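Ticket 3552
Product: Skutari fleece blanket, double, leaf print
Category: Aftercare / shedding and lint transfer
Status: Open – awaiting customer reply
Linked articles: Wash settings for plush fabrics; Removing lint from dark clothing

Summary of issue as logged

Customer reports pale lint on dark clothes after folding laundry on the bed. The blanket was bought from the Ramwood shop and has been in use on a bed in the main room, next to the sofa. It has been washed twice. Lint shows mostly on navy and black items. No bald patches reported. Customer asks whether the blanket is faulty or whether the washing is at fault.

Customer's settings: mixed load, 39 minutes, ordinary liquid detergent, fabric softener in both washes. Dried over a rail. Machine is a Fabbri front loader, filter last cleaned at an unknown date. 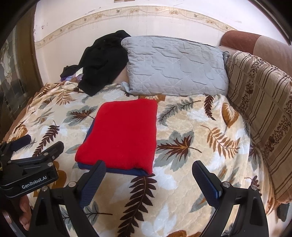

Serena Serra
Textile Aftercare, second line

I have taken this over from first line. The advice given so far (wash again, shake out) is not wrong but it does not separate the possible causes, so I am starting again from the beginning.

There are three candidates: loose fibre left in the pile from manufacture, fibre picked up from other items in a mixed load, and softener residue holding lint on the surface. The first normally stops after a few washes. The second carries on for as long as the loads are mixed. The third gets worse with each wash.

A folded red cloth on top of a navy one, both laid straight on the cream pile, is a fair test of the problem. Red fleece or towelling sheds as well as collects, so lint on the navy may have come from either side. Please check the colour of the fibres before blaming the blanket. Press a strip of clear tape on the navy item, lift it, and stick it on white paper and then on dark paper. Cream fibre will disappear on the white and show on the dark. Red fibre will show on the white.

Step 1. Clear the bed completely, including pillows, cushions and any clothes left at the head end. Black garments should be kept off the blanket until the test is finished.

Step 2. Take the blanket outside and shake it, holding the short edge. Brush the pile in one direction with a soft clothes brush. Keep what comes off.

Step 3. Clean the machine filter and wipe the door seal. Run the drum empty on a rinse.

Step 4. Wash the blanket alone at 30 degrees, gentle cycle, half the usual detergent, no softener. Add a second rinse. Spin at 998 or the nearest setting below it.

Step 5. Dry flat or over two rails so that air reaches both sides. Leave for 36 hours before putting it back on the bed.

Step 6. Fold one clean dark item on the blanket, leave it for an hour, and repeat the tape test.

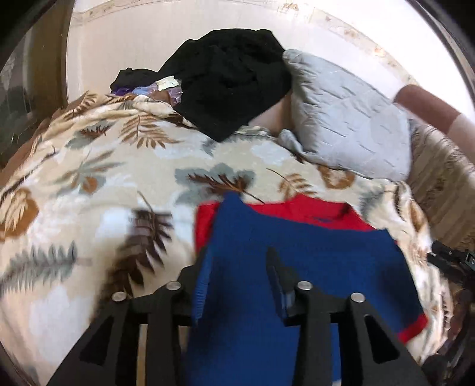

Ribbed edges need their own check. Cuffs and waistbands hold fibre between the ribs long after the flat part of a garment has been brushed clean, and a tape strip from a rib will read high even when the blanket has stopped shedding. Take the sample from a smooth area of the blue, well away from the ribbing and away from anything red. If both colours have to be folded together, put the red inside and test the outer layer only.

On the question of a fault: shedding after two washes with softener is within what we would expect for this pile. Shedding after step 6 is not, and I would then ask for the blanket back. The batch label is on the short side seam. Please copy the full code including the letter at the end – first line recorded the digits only, and the Sodlow and Skutari batches share the same number range.

Internal note

Article on wash settings for plush fabrics still says softener is optional. It should say to leave it out. Change requested, due with the October revision. Do not send the current version to this customer.

Customer update, September 2, 2020

Steps 1 to 4 done. Filter was full. Fibre brushed off in step 2 was mostly cream with a little grey. Blanket now drying. Batch code to follow.

Next action: customer to send tape strips and batch code after step 6. No replacement to be raised before then.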